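Multora – a parts and notes collection for old desktop towers

README, last tidied up October 24, 2021

Hi, and thanks for grabbing a copy. Multora is my collection of notes, part lists and labels for pulling apart and rebuilding secondhand office computers. It began as a text file on my own machine called "where did that screw go" and it has grown a fair bit. If you've got a tower on its side on the bench and you're wondering what you're allowed to yank, you're the person I wrote it for.

What's in the folder

notes/ has the write-ups, one plain text file per machine. Some are long and fussy, some are four lines because the machine was boring or I was tired.

parts/ has the part list, one row per part. There are 1000 rows in this release. A row is a thing I had in my hand, so if I took the same kind of memory stick out of two machines it gets two rows.

labels/ has the printable bag labels. They're sized for the small zip bags from the hardware store, 15 to a page. Print one page on ordinary paper first to check your margins, then do the sticky stuff.

checklists/ has the teardown order, the rebuild order and the "it won't turn on" list. The last one gets the most use at my place.

old/ is old. I keep meaning to clear it out.

How the part list works

It's a comma-separated file and it opens in any spreadsheet program. There are 11 columns, and the ones you'll care about are these:

part_id – my own number, written on the bag in marker as well
kind – cpu, memory, board, psu, drive, cage, card, cable, fan, screw, other
came_from – the machine's nickname in my notes
socket_or_slot – what it plugs into, if it plugs into anything
condition – good, fair, poor, dead, dunno
tested – y or n
remarks – whatever I felt like typing

A word about condition. "Good" means I've had it running and looked it over in decent light. "Fair" means it ran but something about it bugs me, like a cracked latch or a fan that ticks. "Dunno" is a perfectly respectable value and I wish more part lists used it. Please don't turn the dunnos into goods when you merge my list with yours. I've done that to myself once and spent a whole evening chasing a dead memory stick that I'd promoted by accident.

The kind column is a bit lumpy. Drive cages and drive trays both go in as cage, and the little plastic clips that hold expansion cards in go under other. Dorothy Fothergill, who has proofread most of these files and has my undying thanks, thinks clips should have their own kind. She's probably right! It'll happen in the next release, if I can face going back through the bags.

Machines and their nicknames

Every tower gets a nickname, because model numbers all blur together after a while. Emuvo is the one I learned on and it's been rebuilt so many times that I'm not sure any of the screws are original. Tạ is the heavy one (the name is Vietnamese for a weight, and anybody who's carried it up my stairs will agree). Please keep the dot under the a when you save the file – use UTF-8 and you'll be fine. Pumer is the noisy one and lives at the far end of the bench.

If you search the list for Ta without the dot you'll get nothing, and you'll think the file is broken. It's me being stubborn about spelling.

Teardown order, the short version

The long version is in checklists/. For people who skip to the middle, it goes like this.

Unplug the tower at the wall and hold the power button in for a few seconds. Lay it down with the open side facing up. Take a photo before you touch anything, then take another one, since the first is always blurry. Cables come off before anything that's screwed down, and I wrap a bit of masking tape around each connector with a name on it. Cards come out next, then memory, then the cooler, and then the processor. I leave the power supply in until late unless it's in the way.

The processor is where I slow right down. On the boards with contacts in the socket, those tiny gold pins are what you're protecting, and they don't forgive a dropped screwdriver or a sleeve button. The lever comes up, the metal bracket swings open, and the chip gets lifted straight up by its edges. No sliding, no tilting. It goes into a proper plastic clamshell if I've got one, and the plastic cover goes back over the pins right away if the board is going to sit. 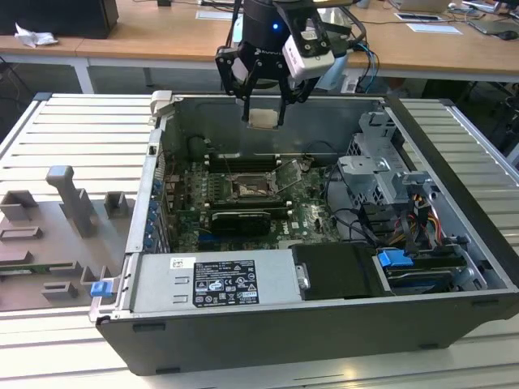 What do I do if I've lost the plastic cover for the socket?

Put an old, dead processor of the same socket type in and close the bracket over it. Line up the notches as you would with a live one, and write DEAD on the top in marker. If you haven't got a dead one, close the empty bracket gently, put the whole board in an anti-static bag and store it in a box where nothing can press on it.

Going back together

Rebuilding is the same list upside down, mostly. The chip goes in first, while there's still room for your hands. Look for the little triangle on one corner and match it to the mark on the socket, then check the notches. It should sit flat under its own weight, and if it doesn't, lift it out and look again. Pushing is for memory sticks.

Clean the old paste off with isopropyl alcohol and a lint-free cloth before the cooler goes back. I use a blob the size of a small pea. People have sent me very long emails about spreading it with a card, and they're welcome to do that on their own machines.

Memory goes in until the clips click at the ends. Cards go in square and get their clip or screw straight away, so they don't sag while you fuss with the cables. Tuck the power cables along the side of the case where they won't meet a fan blade. I've met that noise and I don't recommend it.

Leave the side panel off for the first start. You will want back in.

Don't open the power supply

I get asked, so it goes in the README. The metal box with the mains socket on the back is one part as far as this collection is concerned. There's no notes file on what's inside it and there won't be one. If it's dead, it goes in the list as dead and then off to the e-waste depot.

Things I know are wrong or missing

The fan sizes on Emuvo are a mess. I measured some across the frame and some between screw holes, and I didn't write down which. Treat that column as gossip until I redo it.

Screws are grouped by thread and head, but not by length. If you need length, you need calipers.

A few rows in the drives section say tested = y and condition = dunno. Those spun up but I never ran a full check. I should've made a third value for it and I didn't.

Colours in the remarks are whatever they looked like under my bench lamp, which is pretty yellow. My "grey" and your "silver" may well be the same piece of steel.

There's a duplicate heading in the Pumer file. It's harmless, but it trips up one of the import scripts people use. Delete the second one and it'll load.

Changes since the January release

Added the Tạ notes, finally. Redid all the label pages so the part number prints bigger. Changed "broken" to "dead" everywhere so there's only one word for it. Moved the cable pinouts out of notes/ and into their own file, which means any links you had to the old spot won't work any more, sorry. Fixed the spelling of "capacitor" in more places than I'd like to admit.

Using it and sending stuff back

Use the files however you like, at home or in a class or a repair night. Put my part_id column somewhere safe if you're merging lists, so we can still compare notes later. If you send me rows, please use the same column order, leave blanks blank, and don't type "n/a". One machine per file is easiest for me to check.

I'm particularly keen on socket and cooler notes for small-form-factor office machines, the slim ones where everything is bolted to everything else. I've had two of those on the bench and they both made me grumpy. Photos are welcome too, but tell me which nickname they go with, and crop out your mail if it's sitting on the bench.

Corrections go in the file called fixes.txt, newest at the top, with your initials after each one.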